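Visits > Trade and industry > Murkden spring fair

Search this site Go

Two hours at the Murkden trade fair

I went to Murkden in March to look for storage for a small joinery workshop. We needed shelving, some bins for offcuts and, if the price was right, a new bench top. The fair is held in the old wool market, a ten-minute walk from the station. Entry was £8 on the door and I paid in cash, as the card reader was down.

The doors opened at half past nine and the queue was short. Inside, the stands run along two long aisles, with the food at the far end. The printed plan lists 99 exhibitors, though a few of the stands on the left side had not been set up when I went past. The hall is cold. Bring a coat and keep it on.

I started with Gretance, who make shelving. Their wide bays are sold with a quoted load of 400 kg per shelf, evenly spread, and they had one loaded with sacks of sand. I asked about delivery and was told four weeks, or six if you want a colour other than grey. The uprights go together without bolts. I took one apart and put it back without help, and the fit was good — better than the set we have now, which rattles.

Ankrah had the next stand but one. They sell timber tops in beech, ash and oak, cut to length while you wait if you can carry it home. I could not, so I took a price list. Oak was well over what I wanted to pay. The beech was reasonable, and they will oil it for a small charge.

Lunch was a cheese roll and tea from the counter by the fire doors. There are not enough seats and most people ate standing up.

Kunov took up the whole corner after the food. They do metal bins and trays, mostly folded sheet, and will make to size from a sketch. The minimum order is 2 of any one size.

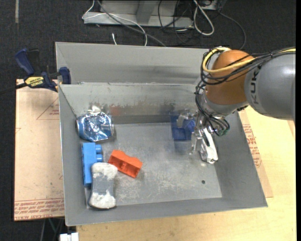 For offcuts I would want something shallower than their standard depth, as you end up leaning right in for the last few pieces. They said a lower front would add a little to the cost. I have asked for a quote on that with rolled edges, and another with plain edges for comparison.

I left at half past eleven with a bag of leaflets and a sample bracket. Parking behind the hall was full by then, so the train was the better choice. The cloakroom is free but closes an hour before the fair does.

Contact | Copyright Murkden Visits Pages | Back to top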